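Kitchen work is still hard for machines, says Rendley test lead

Jun 24, 2023

Solomiia Romaniuk has spent four years trying to get two arms to do what one distracted person does while talking on the phone. She runs manipulation testing at Rendley, where the current project, Zemix, is limited to countertop chores: moving bowls, setting out plates, clearing cups.

"People ask for laundry and cooking," she said. "We are at bowls."

Rendley's trials use an ordinary kitchen with ordinary clutter. Romaniuk objects to clean benches because results from them do not transfer. A policy that places a bowl reliably on a bare surface may lose half its success rate once there are jars behind it and a food processor to one side. 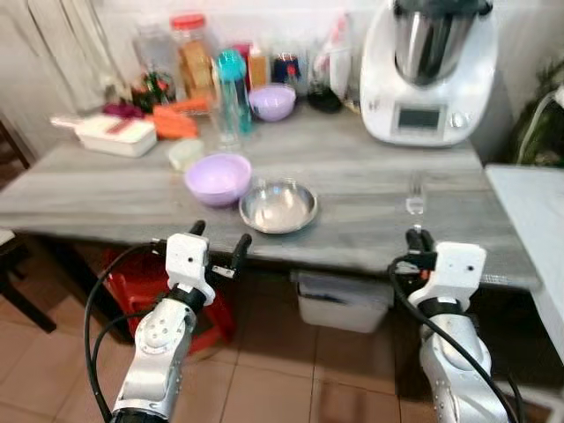
Which objects give the most trouble? Clear and reflective ones, Romaniuk said, because depth sensing returns gaps or false surfaces where the glass or polished steel should be, and the planner then works from a bad estimate.

Opaque plastic is the easy case. A bowl has a rim, and a two-finger gripper can take the rim from many angles. Plates are worse. A shallow plate lying flat leaves little clearance for the lower finger, and the usual workaround is to press down on one edge or drag the plate to the side of the counter. Both cost time.

Her group logged 1543 attempts in the last test period, all with household items. She would not give an overall success figure, on the grounds that it depends almost entirely on how the tasks are weighted. She did give a cycle time: 31 seconds to move one bowl onto one plate, including the pause for a second look before release.

"I can do it in two," she said. "The second look is most of the difference, and we are not ready to remove it."

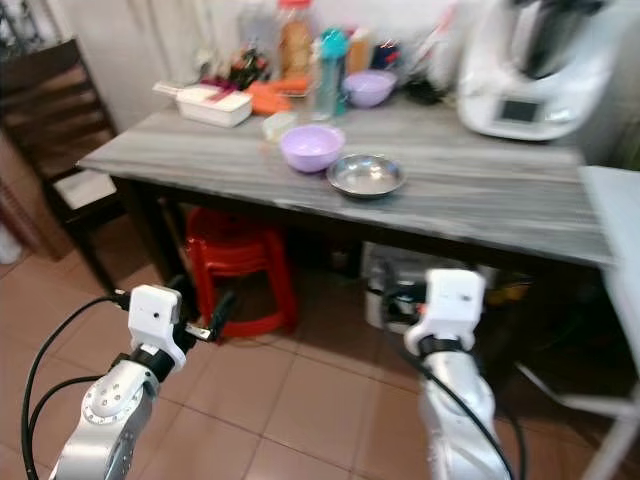

The other cost is recovery. When a grasp slips, a person adjusts without noticing. The Zemix software has to detect the slip, decide whether the object is still reachable, and back the arm out without touching anything else. Lies Van den Broek, who writes that part of the code, said 20 percent of her failure cases begin with a successful grasp.

"It has the cup, and then the wrist hits a jar on the way out," she said. "The log says grasp OK."

Shop-floor work is further along, in Romaniuk's view – parts arrive in known positions, and fixtures can be changed to suit the machine. She expects to repeat the full test set in July with a revised release check.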